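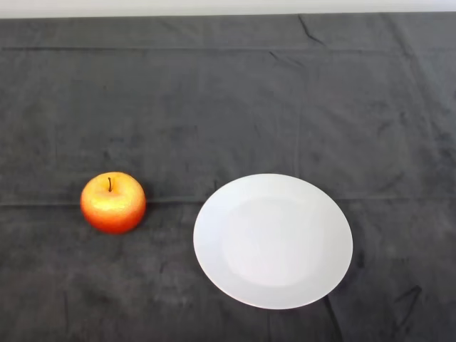 2 min read

Participants wanted — robot hand study, Koo lab, Clidcombe

We need people to teach a robot hand to put fruit on a plate. Paid, sessions on weekday evenings plus Sunday mornings, all through June. No experience needed, no maths, no coding.

What the study is about. Last year we trained our arm on 1,000 demonstrations, all recorded by the same two staff. Worked nicely with their way of grasping, fell over on anyone else's. So now the question is whether fewer demos from more people does better. Early result from the pilot: 800 demos from 14 people beat the full staff set on fruit the arm hadn't met before. Small pilot, one lab, so we want to repeat it properly with 36 people. That's you hopefully.
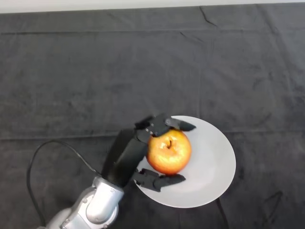

Apple, plate, multi-fingered hand.

What you do. You wear a tracking glove and the hand copies yours. Pick up, move across, set down, let go, again. Sessions last 90 minutes with a break in the middle, tea provided. Most people get the feel of it in the first quarter of an hour, and if you don't that is fine — we keep the clumsy attempts too, they go in a seperate pile and the model learns from those as well.

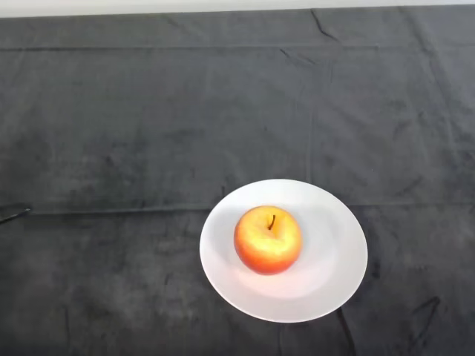
We also ask for a short questionnaire at the end. How tired your hand is, how far you felt in control, that sort of thing. Filling it in is optional, you get paid either way.

Who can take part:
Aged 18 or over
Full use of at least one hand, left-handers very welcome (we are short of them)
Able to get to the Cinley building, step-free from the Hatomthorpe Road side
Not in the pilot, sorry

Pay is £14 an hour, travel on top if you keep the ticket. You can stop at any point and we'll delete your recordings if you ask within a month.

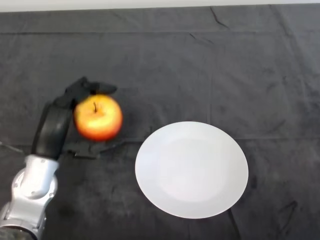 Hand and apple, beside the plate.

To sign up, ring the lab or leave your name at the Cinley front desk, marked for Wumpini Bonsu. Say which evenings you can do and which hand you write with. Questions on the method or the pilot numbers go to Jianguo Tian, same desk. Places are given in order of sign up, Sunday slots go first so be quick if thats the only day you can manage.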